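Mostyn House Textile Store
Notice to Staff Concerning the Red Garment

February 2021

Staff are reminded that the garment entered in the ledger under number 19 remains in the care of the Store until it is claimed. It may be handled only on the white table in the folding room. It may not be worn.

The following account has been prepared by the Keeper, Kanchan Yadav, at the request of the Girnton office, and replaces the account circulated in August.

The garment came to the Store in a tea chest from the closed theatre at Gralturska, together with 16 tablecloths and a quantity of curtain lining. The packing list made no mention of it. It was red throughout, and no label could be found in the collar or the seams. The Keeper entered it as "garment, red, large" and placed it on the lower shelf, folded in four with the sleeves inward, as the handbook requires.

On the next morning it was found to be folded in three. The assistant on duty, Dirceu Conceição, stated that he had not touched it. He was asked to fold it again in four, and did so in the presence of the Keeper. By the following morning it was once more in three, with one sleeve laid outward across the top.

Enquiries were made. The key to the shelf room had not left its hook. The Ernent office, which holds the only other key, replied by return of post that it had no interest in the matter and enclosed an invoice for 300 sheets of tissue.

Mr Conceição then proposed that the handbook might be at fault. He had worked for some years in a theatre wardrobe before joining the Store, and he observed that a garment intended for the stage was commonly folded in three so that the sleeve could be found in the dark. The Keeper noted the proposal. She did not adopt it, the handbook having been in use for the whole of her service.

It was agreed that the garment should be opened out to its full extent and properly examined before any further folding was attempted. 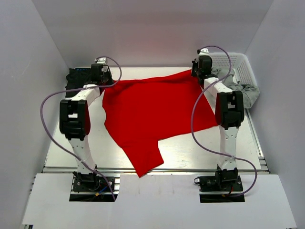
The examination occupied most of the afternoon. The cloth was found to be sound, and the colour even. Mr Conceição smoothed the sleeve with the flat of his hand and remarked that whoever had worn it must have had to be seen from the back of the gallery. The theatre at Gralturska had seated 400.

The Keeper asked him to show her the fold in three. He did so slowly, and then a second time, and on the third occasion she did it herself, leaving the sleeve outward.

The garment was returned to the lower shelf and has not moved since. The handbook has been amended by hand at the relevant page, and staff are asked to initial the amendment. The lamp in the shelf room is now to be left on until the last member of staff has gone home.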